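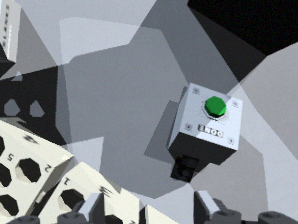
*Simulated view of the push-button unit and sorting blocks, with the gripper at the bottom edge*

The **Brirkside Open Day** is a public demonstration of robot handling work held at the Brirkside site in Mollelport. It is run by Camavton, an automation firm, and was first held in November 2019 under the direction of Heloísa Toledo. The most recent edition took place on 7/16/26 and drew 1,019 visitors.

## Program

Visitors are admitted in groups and follow a fixed route. The first stop is the simulation room, where a sorting task is shown on screen in computer-rendered form. The work surface holds cream-colored blocks with openings and printed numerals, together with a box-shaped unit carrying a green push button. Under the rules of the task, the robot presses the button once it has finished sorting. Lighting and shadow are changed between runs, and the same controls are then shown on a physical arm in the main hall.

Each session lasts 83 minutes, including a question period. Eilif Moen has led the simulation room for over five years.

## Sjöberg Room

The simulation room is named for the Sjöberg workshop, which occupied the building before Camavton. It has two screens, one for the rendered view and one for the joint readings. Children under 12 must be accompanied by an adult.

## See also

- Camavton
- Mollelport industrial district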